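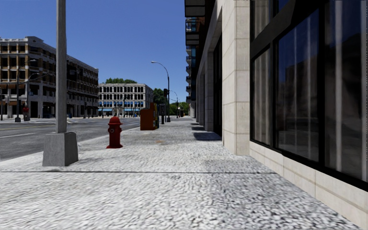 The Jidside walking groups finished their second quarter under the Hodarau grant, and this report covers the work up to the end of June. The groups are for adults who have been told by a doctor or nurse to move more and who don't want to join a gym. The walks keep to wide, level sidewalk wherever we can find it, and the route cards now use plain landmarks in place of street names. A dark red fire hydrant near the curb is one of the turnaround points for the short loop, and new walkers have had no trouble with it. The long loop carries on from there and comes back by way of the library.

Attendance
We recorded 916 attendances in the quarter. Most people come once a week, though a small group comes to nearly everything. Numbers dipped when the clinic at Aliyu moved its front desk and stopped handing out our leaflets. Musa Usman sorted that out with the new desk staff, and referrals picked up again before the quarter closed. We still get very few people under 40.

Leaders
We now have eight trained leaders, and every walk goes out with two of them, one at the front and one at the back. Kelechi Akinola ran the first aid refresher in June. Two leaders missed it and will take it at the next session. They are walking as regular members until then. The leader handbook has been cut down to four pages and the section on hot weather rewritten.
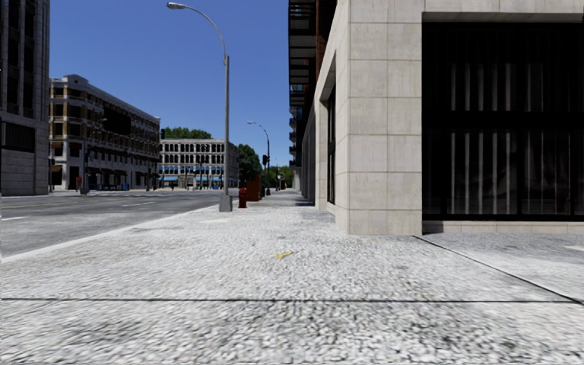 Chinyere Nwosu asked at the walkers' meeting for a slower group, because the present short loop is set at a pace that leaves newer members talking to nobody but the back leader. Several others agreed. We had planned to add a third morning walk at the usual pace. With your approval we would like to use that slot for the slower group instead. It would not change the cost.

The meeting also discussed the evening walk. Attendance has been poor – some evenings only the leaders and one or two members – and we propose to drop it until spring, then try it again at an earlier time.

Money
Spending for the quarter came to $2,946. The largest item was leader training, followed by insurance and printing. The reflective vests from Billness cost less than budgeted, but the first batch came in the wrong sizes and the replacements have not all arrived. We have held back payment on that part of the order. No money has been moved between budget lines.
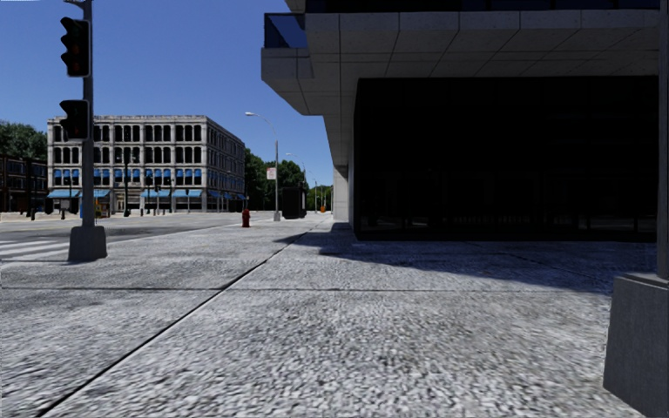
The printing line will be close to its limit by the end of the year. We reprinted the route cards in larger type after members said they could not read them without glasses, and that used most of what was left for paper and ink. The cards for the long loop still need doing.

Next quarter
Start the slower group, finish first aid training, settle the vest order, and reprint the long loop cards. Uyên Tăng will send the attendance sheets separately.

Submitted by Uyên Tăng, Jul 16, 2022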